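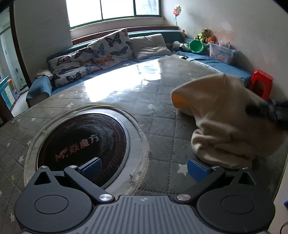

Tetsuya Hirose replied to my last post by saying that I had been unfair to cloth, and that anyone who thinks a rigid peg in a rigid hole is the hard case should go and spend an hour with a fleece. He sent me the sign-up page for the Moltex open day in the same message. I signed up.

22 October 2026

The open day was split between the Moltex office and a furnished house on the other side of Wada, where they do their home tasks. I skipped most of the office. It had slides, a parts table and a fixed arm sorting plastic lids, and I have seen lids sorted. The house is where they run Flemby, their project for teaching a two-arm machine to handle soft goods, and the work there is done by people holding the grippers in their hands.

Visitors went in by groups of 4. Each group watched a full recording session from the doorway, asked questions, and could then try the grippers. Percy Llanos ran our group and did most of the demonstrating.

For anyone new to this blog: the hand-held unit has the same fingers as the arm. The operator squeezes, the fingers close, and the camera on the unit records what the arm's own wrist camera would see. The motion of the unit gets worked out afterward from the video and the inertial data. No arm is needed on site while recording, so a session can be set up in any room with a power outlet and enough light.

The light is worth a paragraph. They had been working on a mattress in front of a big window, and daylight off the mattress was strong enough to flatten the quilting into one bright area. I asked whether they planned to draw a curtain. Llanos said they record with glare on purpose for part of every session, since the fielded arm will have no say over the weather. Fair enough, but it makes motion recovery harder. With a wide lens close to a surface, a lot of the usable texture comes from the stitching, and in the washed-out area there is very little to track. He agreed that those are the recordings most often thrown out. He didn't have the rejection rate with him, and I would have liked it more than any of the slides.

The task itself is dull to describe. A piece of fabric lies in a heap. The operator finds an edge, grips it, lifts it until a second edge shows, brings in the other gripper, and spreads the piece out. Then it is folded or set aside, depending on the instruction for that run. A run may last up to 60 seconds. Anything longer is stopped and marked as a timeout, and timeouts are kept.

What I had not appreciated is how much of the minute goes into the first grip. On thick fleece the fingers can close on almost anything and hold. The trouble is that they hold whatever they closed on, which is often two layers, and lifting two layers gives you the same heap a little higher up. The operators deal with this by pinching shallow, lifting slightly, and looking. If the fold opens, they go on. If it doesn't, they let go and move a short way along. Llanos calls this a test lift. In the annotation tool, which is named Tastier for reasons I failed to get out of anyone, a test lift has its own label, separate from a grasp. 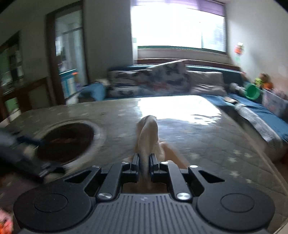

Small pieces have the opposite problem. There is so little material that once the fingers have closed, most of it is inside the grip or bunched above it, and the second gripper has no free edge to go for. The usual answer is to put the piece down again with a short drag so that it lands flatter than it started. It looks clumsy and it works often enough that they have stopped trying to train it out of people.

I asked about finger pads. The current ones are textured, and the texture was the third revision. A softer pad gave a better hold on thin cotton and picked up lint so quickly that grip changed over the course of a session. The present compound gets wiped between blocks of runs. They have no sensing in the pads. Slip is inferred from the video alone, and I remain doubtful about that for fleece, where the pile moves before the fabric does. Llanos thinks the policy can learn the difference. I would want to see a comparison with even a cheap force reading at the finger joint.

The dataset for soft goods stood at 1,660 accepted runs on the day. For one family of tasks in one kind of room that is a respectable number. For the claim on the sign-up page ("any household fabric") it is small. The plan is to have the arm itself running in the house by February, and they were careful to say running and leave the rest open.

Then we got to try it. My allotment was 6 minutes. The units are lighter than I expected but the weight sits forward of the hand, and I felt it in the wrist before the time was up. The harder adjustment is that you are supposed to keep the working area in view of the gripper's camera. My instinct was to come in flat from the side, which hides the contact point behind the finger. Llanos corrected my angle several times. I managed to spread one piece of fabric and ran out the clock on the next, so there is probably a timeout with my name on it.

Things I forgot to ask, in case someone who goes to the next one wants to: how they sync the left and right units, whether the timing drifts over a long session, and what happens to the lens calibration after a unit is dropped. Llanos mentioned that one had been dropped the week before and was back in service the same afternoon, which seemed quick to me.

Tetsuya, I concede the point on cloth. I still think you are underrating connectors, and I'll write that one up once the cable rig on my bench is wired again.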